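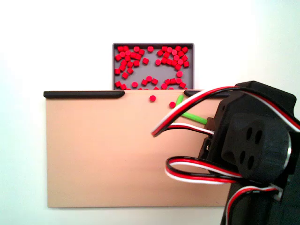 Issue 98

Twelve minutes into the demonstration at Kavia, I asked Elīna Avotiņš what the thing was for. She had been expecting it. "Everyone asks that by the second cup of coffee," she said.

The company had opened its Belosmont workshop for an afternoon in May, and most of the visitors had drifted to the far room, where there was food. I stayed with the pegs. The task is easy to explain. There is a board with a gap between two black rails, a gray tray on the other side of the gap, and small red pegs that are supposed to end up in the tray. The arm has a green tool shaped like a T and it pushes.

"A person would use the side of their hand," I said.

"A person would," she agreed. "And a person would get bored."

The project is called Drovon, and the handout gave a figure of 2,313 trial runs. It did not say how many of those went well. I asked, and Avotiņš was open about why. "We changed how we score it halfway through. If I gave you one number I'd be adding up two different things." I believe her, though I would have liked both numbers.

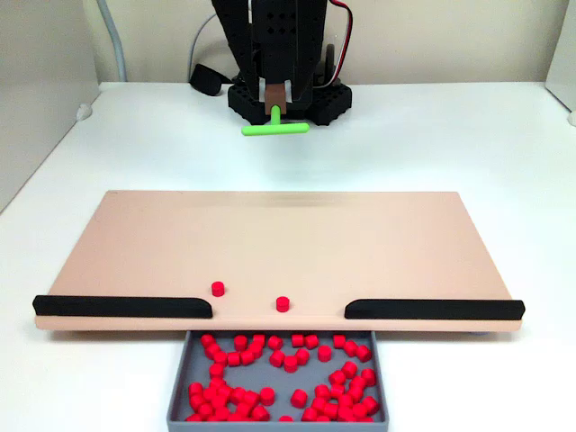
Two pegs still on the board, the rest in the tray.

She is a patient talker and doesn't oversell, which can't be said for the handout. It promises "human-level tidying" on page one. When I read that aloud she winced. "I didn't write that. I would say it learns to push small objects toward an opening, on this board, with this tool." What about a different board? "We'd have to see." Crumbs? Screws? "Screws roll badly. Ask me again in a year."

I also asked about money. A customer, Hunt, is said to be interested in sorting small parts, and Avotiņš would not discuss it except to say no contract had been signed. She put the cost of the parts for one arm at over $2,000 - without the hours of the people who look after it.

So who needs this? She thought about it longer than she had about anything else. "Probably no one needs this one," she said. "I need it, to find out what goes wrong."

I left at four with the handout in my bag. The far room had run out of sandwiches.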